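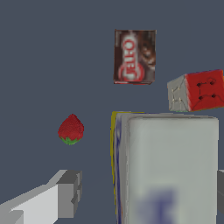
January 24, 2023

Gripper comparison in sim, continued. Same scene file as before, wrist camera view, gray background. Huiling swapped the controller from position to impedance mode last night, so numbers from before that don't count.

Two grippers under test: the Comum parallel jaw (stock fingers) and the Kowalchuk with the longer stepped fingertips. 30 grasps per object for each. Objects are the usual set, including the pudding box, the strawberry and the big box.

Comum: fine on the pudding box, poor on the big box. The opening is too narrow unless it comes in across the short side, and the planner picks the short side only when it feels like it. Deividas thinks the approach cost is wrong. I set it from 700 down to 171 and it got better, but I changed the seed too, so that has to be run again with the seed fixed.

Kowalchuk: wide enough for everything. Strawberry is the problem. At the default closing force it squeezes out sideways before the second finger touches. Dropped the force to 51 percent and it held, then the pudding box started to slip in the lift. Need a force setting per object. Žydrūnas has a table of those from the Trakow arm and will send it.

Camera: rendering is soft at this resolution. The big lettering on the pudding box comes through well enough to tell what it is, the print low on the big box does not. The pose estimator mixed up front and back on the big box several times. Halima wants to double the texture size before we blame the estimator. Step time will go up, ask Yvette if the Rostomton machine is free.

Also: right finger only shows as a sliver at the edge of the wrist view when the hand is open. Left one is well in. Camera mount offset in the config is probably off to one side. Check against the drawing.

To do:
Rerun Comum, cost 171, old seed.
Force table into the Kowalchuk config.
Fix mount offset, then redo the pose runs.
Commit the scene file, it is still only on my machine.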